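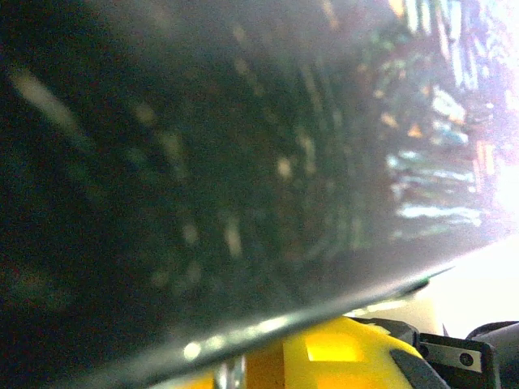
Dark panel, reflections

Re: [truloldale-votes] Skolis poll and the riding boundary

On the list yesterday evening:

> Has anyone else read the Skolis poll that's being passed around? It says
> most of Truloldale wants to be moved into the Cudov riding. I've lived on
> the Dunne side all my life and I don't know one person who was asked. Who
> paid for it? Is it even allowed to put out a poll while the boundary
> hearings are on? I think the fix is in and we should boycott the hearing.

I read the whole thing last night, including the pages at the back. To take your questions in order:

The poll reached 200 people. It was done by phone in the evenings, landlines only, and it covers the town and the rural routes together without saying how many came from each. If most of the calls went to the town side, you wouldn't expect many people out your way to have been asked. I would have liked to see that split and I've written to Skolis to request it. No answer yet.

It doesn't name who paid. It says "commissioned by a local client" and leaves it there. I don't like that either, but I can't find anything in the hearing rules that stops a person from paying for a poll and handing it around. The rules cover what can be filed as a submission, and an unsigned poll can't be filed on its own. Somebody has to put their name on the cover page.
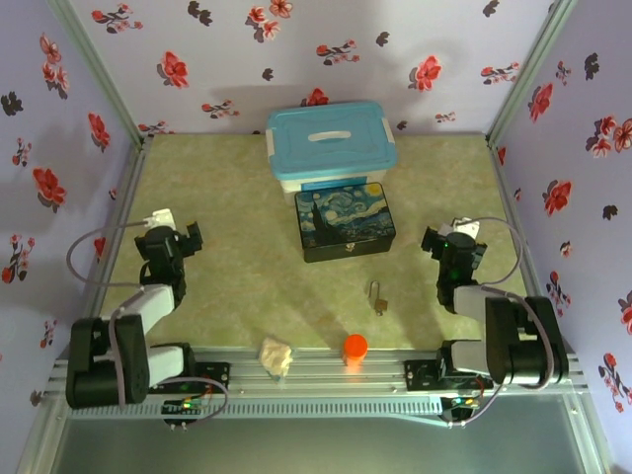 The wording bothers me more than the money. The question was, "Would you favour being in the same riding as the hospital and high school your family uses?" Cudov isn't mentioned until the next question. Plenty of people would say yes to the first one and then go along with the second. My neighbour could get me to agree to a new fence that way.

As for the boundary itself, there are 3 maps, and the poll only deals with one of them. Map A leaves us in Dunne. Map B moves the whole of Truloldale to Cudov. Map C cuts along the rail line and puts the town in one riding and the rural routes in the other. I haven't heard anybody on this list speak up for Map C, and I would hate to see it go through while we argue over the other two.

I'm against a boycott. The panel goes by what is in front of it. At the last review the Dunne end sent in 6 submissions and the Cudov end sent in more than 100, and the line was drawn where Cudov asked for it. I was annoyed at the time, but I hadn't sent one in myself.

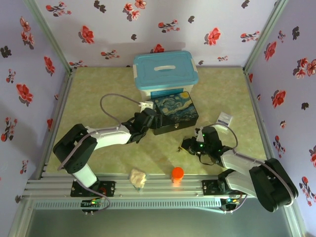
Written submissions close at the end of May, at 4 p.m. You don't need a lawyer or a form. Put your name, your civic address, which map you prefer and why. They take them by mail or over the counter at the township office. If you want to speak at the hearing you have to tick the box on the cover page, and you can't add your name on the night.

On "the fix is in", I'd leave that out of anything you send. We don't know it, and a panel member reading it will probably stop there. Say that the poll doesn't name its client and ask the panel to give it no weight. They have to respond to a direct request like that in the final report.

If people want to compare drafts before sending them, post them here as plain text. The list strips attachments.

I'll forward the Skolis reply if one comes.

Moderator, truloldale-votes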